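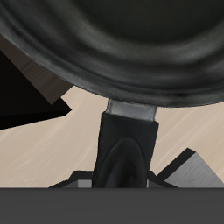
Source: Peltholm simulation environment, wrist camera view. Rendered image, Prekon project.

7.3 Recording a grasp-stability trial in simulation

This section describes the set-up of a single trial for the handled cookware set. It assumes that the Hondura control package has been installed and that the arm model has passed the start-up check in Section 7.2.

1. Open Peltholm and load the scene file for the trial. The pan rests on the wood surface at the start of every trial.

2. Select the wrist view. The handle should run straight up from the gripper, with the silver collar and the near rim of the pan both in sight. If the collar is hidden, return the arm to its home pose and reload the scene.

3. Enter the random seed. Seeds 1 to 47 are reserved for the published comparison and must not be used for tuning.

4. Set the grasp point on the black grip, below the collar. The method scores each grasp by the turning force the pan body places on the fingers, so a small shift along the handle will change the result.

Note: The grasp point is measured from the collar and not from the rim.

5. Close the fingers and wait 2 seconds of simulated time before giving any lift command.

6. Start the recording, then lift. Hold the pan clear of the surface for 7 seconds. The Nautiyal score is written to the trial log when the hold ends.

7. Repeat the trial three times with the same seed. Scores that differ between repeats point to a fault in the physics settings; see Section 9.

Caution: Do not change the friction values between repeats. Trials recorded with mixed values cannot be separated afterwards and the whole batch must be discarded.

Caution: Scores obtained in simulation do not show that a grasp is safe on a physical arm. Complete the checks in Section 11 before any transfer to hardware.

Note: Logs made before July 4, 2023 use the earlier scoring rule. Convert them with the tool supplied in the Hondura package before adding them to a comparison table.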